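4.2 What the coalition agreement left out

I should say up front that I came to Rulton expecting to write about the election. I had my survey instrument ready, I had read the party programs twice, and I was fairly sure the interesting part would be how a divided opposition had managed to beat a governing party that had been in office for most of my adult life. Then I sat down with the coalition agreement and changed my mind over a single evening.

The agreement runs to 70 pages. It says a great deal about cabinet posts, a fair amount about fuel prices, and almost nothing about the district councils. That struck me as odd, because the councils were what people had been shouting about all through May! Every rally I have notes from (and I have far too many notes) mentions them. The demand was simple enough: let districts elect their own chairs, and stop sending them down from the capital. Both coalition partners had promised it. And yet the word "district" turns up in the agreement mostly in lists of offices to be filled.

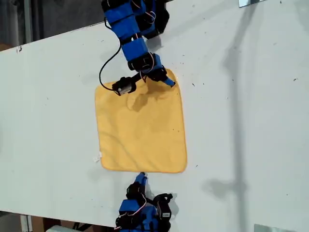 So I started asking around. Tsehay Shiferaw and I interviewed former negotiators from both parties, and we kept hearing the same story told from two ends. The larger party thought it would win most of the chairs if they were elected and was happy to wait. The smaller party thought exactly the same thing about the larger party, and was very happy to wait. Putting the question off suited everyone in the room. We call this a shared delay in what follows, which is a plain name for a plain thing, though I have to admit we went through several fancier ones first.

Now, there is an easy reading of all this, and I held it myself for a while. On the easy reading the promise was never serious. I no longer think that's right, and the reason is Nemstead. The Nemstead council went ahead and wrote its own draft rules for electing a chair, sent them up to the ministry, and got them back with comments. Real comments -- line by line, with suggested wording for the residency clause. A ministry that wanted the idea dead could have left the draft in a drawer. Somebody up there was working on it, slowly and without telling the press.

The Bridby case points the other way, I'm afraid. There the appointed chair simply stayed on after his term ran out, and when residents complained they were told that the transitional provisions covered him. We looked for those provisions. The only text we could find that fits is a circular from the previous government, which the new one had never withdrawn. I find this the most telling detail in the whole study. A lot of what looked like policy in the first 2 years was old paper that no one had gotten around to replacing.

Figure 5 sets the two cases side by side along the same timeline, and I'd ask readers to look mainly at the gaps. The long flat stretch after the first budget is the same in both districts, and that's the stretch our interview partners described as "waiting for the capital."

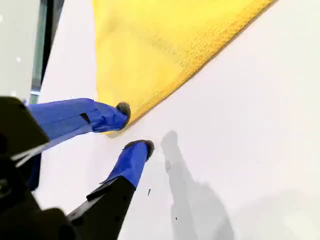 Sena Essien, commenting on an earlier draft, thought we were being much too kind. Her view is that a flat stretch on a timeline is itself a decision, and that the ministry's notes to Nemstead cost it nothing so long as no bill followed. She also pointed out that residents in Bridby had a right to an elected chair under the coalition's own campaign pledge, whichever circular was in force, and that calling this a delay lets the larger party off the hook.

I take the point about the bill, and we have toned down the paragraph on ministry intentions as a result. Where I still disagree is on what outsiders should have done about it. Several donors wanted to tie council funding to a firm election date, and the people we spoke to in Nemstead were horrified by that, since the money pays for their clerks. Take away the clerks and there is nobody left to keep a voter roll. Section 4.3 goes through the funding question properly, starting with the Mugo grants.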